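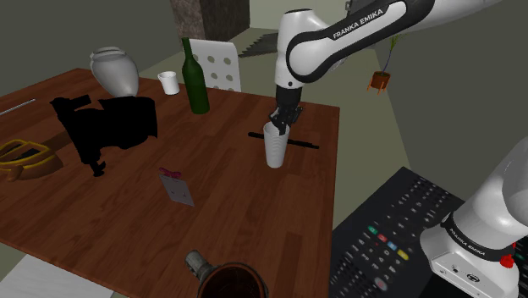 Every few weeks someone tells me simulation has solved the data problem for robot arms. I spent most of March going through a batch of generated episodes from Trusent, and I'm not there yet. 2,133 of them, tabletop grasping, all marked as good. The gripper has the rim of a tall white cup, fine. But there's a thin black rod lying right under and behind that cup, and the remote by the base is huge. A model will learn from that whether you meant it to or not.

2/ The pitch is always scale. Random clutter, random rooms, and the policy is supposed to learn to ignore what doesn't matter. Maybe. Vases and wine bottles scattered by a script don't sit the way they do on a table where someone had dinner.

3/ We trained on 1,000 of the episodes at Fostside and kept 550 back. The held-out score was lovely. Of course it was, it's the same generator on both sides of the split.

4/ Fung-ping Hsiao asked the question I'd skipped - what does "success" mean in the labels? I went and read the check. Fingers closed, object in contact, done. It doesn't ask if you could pour from the thing afterward, or set it down.

5/ The Memdale set is teleoperated, slow, full of fumbles, and up to 3 minutes an episode. People complain about it constantly. I'd still rather debug a policy trained on that one.

6/ I'm not against sim. I use it every day. I'd just like to see a results table with the real-arm number in the first column for once, and the failures listed by type.

7/ Someone will ask, so: yes, we're rerunning with the Chung filter, which throws out overlapping objects at spawn. No numbers until it's been on hardware.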